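On 13 October 2024, Jeferson Camargo wrote:
> Are the marble-look folding tables any good for a craft night at home?
> The Flurnenthorpe list says the tops wobble.

Hi Jeferson! We've had ours since before the Brudia meetup and I love them (pink and white, red edge, they fold up and go behind the door). No wobble so far, even with my cousins leaning on them.
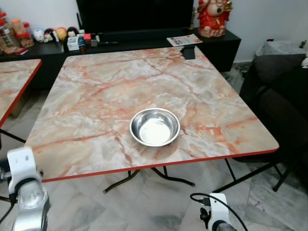
I'd get two if you have the room. One for beads, one for snacks, and keep the glue off both! Can you bring the Siqueira patterns next time?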